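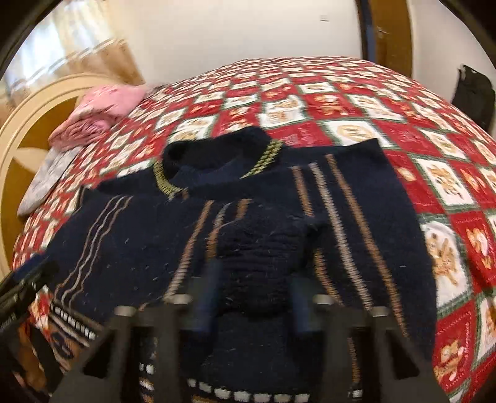
Textiles and Households, Unit 2: Who Owned the Wool?
Handout to go with the October lecture. Bring it to section. Photographs of it on your phone count as bringing it.

1. Where we left off

Last time we followed the fleece from the sheep to the spinner and got as far as the village of Kostby before the projector gave up. The short version: a household that kept sheep did not necessarily keep the wool. Rent, tithe and debt all took a share, and they took the good share. What came back to the kitchen was belly wool, leg wool and whatever had been dragged through a hedge.

Keep this in mind when you read Zervas, who is very moved by the "honest roughness" of farm knitting. It was rough for the same reason your dorm furniture is rough.

2. Putting out

A merchant supplies yarn, the household knits it up, the merchant collects the goods and pays by the piece. In the Skeltthorpe account book (extracts in your packet) the knitters are nearly always listed under a husband's or father's name, even when he was at sea. The clerk knew perfectly well who was knitting. On 13 occasions he forgets himself and writes her name, then crosses it out.

Terms to know: putting-out system, piece rate, truck (payment in goods, usually goods you didn't want), short weight.

Short weight ran both ways. Merchants gave out less yarn than they wrote down. Knitters kept some back and dampened the finished stockings so they would weigh right on collection day. Both sides complained about the moral decline of the other.

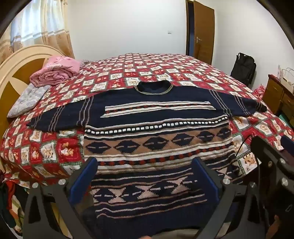 3. Patterns and the trouble with them

You will meet the claim that every parish had its own pattern, so that a drowned fisherman could be sent home by his sweater. Please don't put this in an exam. Hsin-yi Fang went looking for a single documented case and came back with a novel, a play and a tourist leaflet. Patterns traveled with brides, servants and peddlers. By the time the Mikuš firm began printing charts, a knitter could copy a design from the far side of the country for the price of a loaf.

What did stay local was method: how the yarn was held, how a collar was finished, which end you started from. Those habits are harder to sell on a leaflet.

4. Reading

Odera, chapter 2 (all of it, including the tables)
Cheung, "Debt by the Pound," pp. 40-42
Zervas, introduction only, for the reason given above

5. For section

Pick one entry from the Skeltthorpe book and work out who got paid, in what, and when. Xuân Đàm is running section this week and has a low tolerance for "it depends."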